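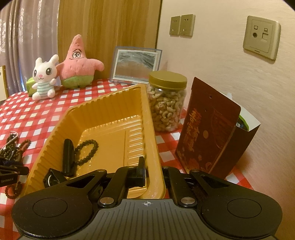

A big yellow-orange tray on a red-and-white checkered tablecloth.

Home News Products Pest Library Training Contact

Drultex drops the smell from its wasp foam

I've been spraying yellowjacket nests long enough that my truck has a permanent funk to it, so when the rep from Drultex called in February to say they had a new version of their nest foam with no solvent odor, I told him to bring me a case and I'd believe it when my wife did.

Well, the case came, and the foam goes on sale to licensed applicators this spring. It's the same active ingredient as before and the same foam-and-fill job on wall voids and ground nests. What changed is the carrier. The old stuff smelled like a paint shop and it hung around in a house for the rest of the day, which made for some fun phone calls (you try explaining that one to a lady with a dinner party at six). The new can has a faint soapy smell for a bit and then I can't pick it up anymore.

I had Masaru Kawaguchi on the phone this week. He runs product training for Drultex out of their Flenness office and I've sat through more of his sessions than I care to admit. He told me they went through 142 test mixes before they got one that would still expand properly in a cold wall. "The smell was easy," he said. "Keeping the foam stiff enough to climb was where we lost two winters." He also said to please, please quit storing cans on the dash, and I know he was talking to me.

A few things worth knowing before you order. The straw is longer now and it locks in with a quarter turn, so your old straws won't fit. Don't throw them out if you've still got old cans on the shelf! The tip is narrower too, and I like it a lot for weep holes and the gap under siding. On a ground nest I'd still reach for dust first, but that's me, and I know the Ravano guys across the county swear by foam for everything.

It comes 20 cans to the case. Price is going up a little and I couldn't get a straight number out of anybody, so check with your distributor. Sakamoto Supply told me they'll take preorders starting next month and they'll swap unopened cases of the old foam for store credit, as long as you have the receipt. I'd call ahead on that, their counter closes at 4 and the phones seem to close earlier.

One gripe. The label print on the new can is tiny. I had to walk out to the driveway and hold it up to the sun to find the part on use around food areas, and for the record the rules there didn't change from the old label. Read it anyway, front and back. I asked Masaru if they could bump up the type and he said he'd pass it along.

There's a training session on the new can at the Flenness office, free if you already have an account with them, and it counts for 2 credit hours. Starts at 8 in the morning and they do put out decent coffee. I'll be in the back row. If you've already tried the foam on bald-faced hornets, drop me a line, I haven't had a good nest to use it on yet and I'd like to hear how it went.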